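Where does the frying oil go? Used cooking oil in the Ritby apartments

Siiri Venckus
Environmental Studies, term project, final report

1. Why this topic

Drain under our kitchen sink backed up twice in October. Plumber pulled out a gray plug of hardened fat and said he does this all over the building. So: who pours oil down the sink, how much, and would they stop if there was somewhere else to put it. That's the whole project.

2. Background (short)

Fat cools in the pipe, sticks to the wall, catches food scraps and wipes. Hot water only moves it further down. Dish soap same thing, it breaks the oil up for a while and then it comes back together once the water cools. Most city guides say let it cool, put it in a closed container, take it to a drop-off. Our nearest drop-off is two buses away. No one in my hallway knew it existed, me included.

3. What I did

Paper survey under doors, 42 apartments answered. Questions on how often they fry, what in, where the oil goes after. Then a collection bin in the laundry room for eight weeks, next to the detergent shelf. I handed out lidded jars to anyone who wanted one, plus a half page of instructions:

Let the pan cool all the way.
Strain out crumbs if there are a lot.
Pour through a wide funnel, slowly, over a bowl or the sink will get it anyway.
Lid on tight. Bring it down when it's full.

Weighed the bin each week on the luggage scale from my closet, subtracted the empty bin. Wrote it in a notebook, then a spreadsheet.

4. Results

Survey. Biggest group by far was "sink, with hot water." Next was trash, usually soaked up in paper towel. A few reuse it until it smells. Two people said the toilet. One wrote "I don't fry" and then listed three fried dishes on the next question, I left that one in.

Collection. Slow start, 484 grams in the first week and most of it was from my own roommates. Picked up after I moved the sign to eye level. Best single week was 1,416 grams, which was right after the hallway potluck. Last week dropped off again, exams.

Didn't see any link between how often people fry and whether they brought jars down. People who fry once a month were as likely to use the bin as people who fry most days. I expected the opposit.

What people told me when they dropped off: pouring is the annoying part. Jars have narrow necks, pans don't have a spout, oil runs down the outside and then the jar is greasy forever. Several asked for a funnel. I should of included one with every jar from the start.

5. Problems

The scale jumps around at low weights so the small weeks are shaky. Someone put soup in the bin in week five and I had to throw out that load, so week five is blank in the table. Answers are only from people who bothered to answer, probably the tidier ones. Also I can't say anything about the drains. Eight weeks is too short and the plumber won't share his call list.

6. If I did it again

Wide mouth jars. Funnel for each apartment. Sign in more than one language. Ask the building office for a second bin on the top floor, the elevator is out half the time and people won't carry oil down the stairs. Would also start in September, before everybody is settled into habits.

The bin is staying through spring, the office agreed by email. I'm passing the notebook to whoever wants it next term.

Comments (3)

loda
we have the same thing in our building, wide jars help a LOT. pickle jars are free

Flerkix
Week 5 soup person please come forward

Mitsotakis-Vlachou
Nice work. Can you post the survey questions? Would like to use them on our side of campus.

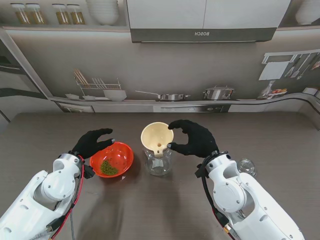 Fig. 1. Funnel and bowl (section 3).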